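Vuvari Drafting Timer and Word Log

For fiction and nonfiction writers

The Vuvari is a desk timer that keeps a word log. You set a session length, write until it goes off, and enter your word count on the dial. The Vuvari stores the number and shows your running total, your average per session, and how far you are from the target you set at the start of the draft.

It does not connect to the internet and it has no app. It works the same way whether you write in a word processor, on a typewriter, or by hand.

Setting up a project

Press and hold the dial until the screen shows P1. Turn the dial to choose a target for the whole draft, then press once to save it. You can leave the target at zero if you only want a record of your sessions.

The Vuvari holds up to 4 projects at a time. Each one keeps its own target, total and session list, so a short story collection and a novel can run side by side without mixing. When a project is finished you can archive it to the memory card and free up the slot.

Running a session

Turn the dial to the number of minutes, in steps of five, up to 125. Press to start. The screen shows only a thin bar that gets shorter as the time runs down. If you prefer to see minutes, change the display setting from Bar to Digits.

There are 3 alerts to choose from: a soft chime, a single click, or a light that comes on with no sound. The light is the one most people pick for libraries and shared rooms.

When the session ends, enter your count. Writers who work by hand can enter pages instead, and the Vuvari will convert them using a words-per-page figure that you set once in the menu. Count a few of your own pages before you set it. Handwriting varies a lot, and a figure that is off by thirty words a page will add up over a whole draft.
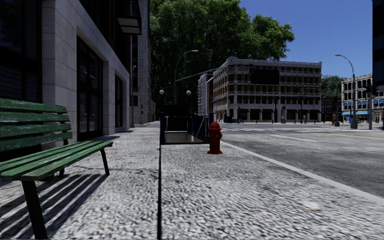
Sessions with no words are saved too. If you spent the time outlining, or reading back over a chapter, enter zero and mark the session as Plan or Read. These sessions count toward your time total and are left out of your average. Cutting works in a similar way. Turn the dial to the left and the count goes negative, and the project total drops by that amount.

The log

Each project stores 2,406 sessions before it needs to be archived. The log can be viewed on the screen, one line per session, or copied to a computer from the memory card as a plain text file. The file opens in any spreadsheet program. Columns are session number, length, type and words.

What our testers said

Shirin Khosravi used a Vuvari for the first draft of her second novel. "I had been keeping my counts in the back of a notebook and I stopped doing it every time I had a bad week. With this I just put in the number and closed the lid. The negative counts were useful in the last part of the draft, when I was taking out a character. I would like a backlight."

The current model does not have a backlight. The screen reads well under a desk lamp.

What is in the box

Vuvari timer with hinged lid
Memory card (installed)
Two AA batteries
Printed guide

Accessories sold separately

Grukari sleeve: gray felt, fits the timer and one pocket notebook.
Nouri stand: holds the timer upright behind a keyboard.
Spare memory card.

Care and batteries

Wipe the screen with a dry cloth. The log is kept on the card, so changing the batteries will not erase it. Take the batteries out if you are putting the timer away for more than a few months.

Ordering and returns

The Vuvari is made and sold by Eltitz. Orders placed before noon ship the same day. Unused timers can be returned in the original box for a full refund. For repairs, write to us first with the number printed inside the battery door, and remove the memory card before you send the timer in.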